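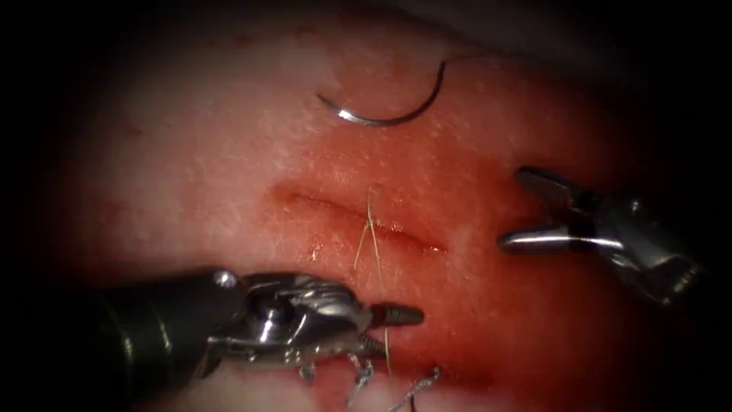 Do the 8-and-unders need a qualifying time to swim at the Tarigan Invitational?

Every swimmer on the Okmont roster can enter at least one event, any age, with no qualifying time. The only races with a cutoff are the long freestyle and the 200 IM, and those are for 11 and up.

Hi everybody,

That was the first thing in Zuzanna's note and I've had it from a bunch of other parents too, so now it's at the top where it can't be missed! The rest of her message is copied in below with my replies.

First, though, what a meet at Florside! We finished with 1586 points, the most an Okmont team has ever scored over there, and I was hoarse by the second relay. Our 9-10 girls dropped time in all four strokes. The boys' medley relay got out-touched at the wall and then cheered for the team that beat them, which made me prouder than the ribbons did (though the ribbons were nice). And the little ones, oh my goodness. We had kids who wouldn't put their faces in the water last fall swimming a full length of backstroke in a straight line - well, mostly straight.
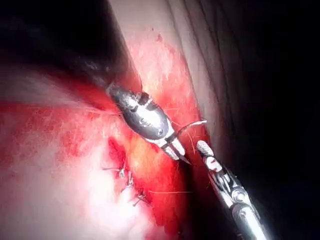
Two instruments close up, with a short piece of white suture thread.

On 14 May 2022, Zuzanna Jakubowski wrote:

> We're new this season and trying to plan the summer. How
> many events can each kid swim at Tarigan, and do relays
> count toward that?

Up to 2 individual events plus relays. Relays don't count against the limit. I set the relay lineups the night before and they do change at the pool when somebody wakes up with a sore throat, so please stay until your age group is completely finished. Last year we scratched a perfectly good free relay with our third leg already in the parking lot eating a sandwich.

> Also I can't get into Flurkora to sign her up. It keeps
> telling me her birthday doesn't match.

Try it with the month first. If it still won't let you in, send me her full name and birthday and I'll put the entry in from my end. I have 51 kids signed up already and would love to see more! Entries close the last day of practice in July. After that the host team makes the heat sheets and we can't add anyone.

> Is there seating for families? My parents want to come
> and they can't stand all day.

There are some 300 seats on the shaded side, first come. The grass by the diving well is fine for tents and folding chairs, but no stakes, they have sprinkler lines under there. Grandparents should come in by the north gate, where there's a ramp.

> And does she need a team suit, or is plain navy OK?

Plain navy is great. Caps I'll hand out at practice. Please write her name inside it in permanent marker, large, because I came home from Florside with nine of them in my bag and only one had a name.

A couple more things for the whole list. Morning practice moves up half an hour once school is out. We still need timers for the second half of the invitational - you get a stopwatch, a cold drink and the best view in the place, right behind the blocks. Reply to me and not to the list if you can take a shift.

Zuzanna, welcome, and tell your daughter her dive off the side looked terrific. We're going to get her up on the blocks by August!

See you on deck,
Sekar Siregar
Okmont summer swim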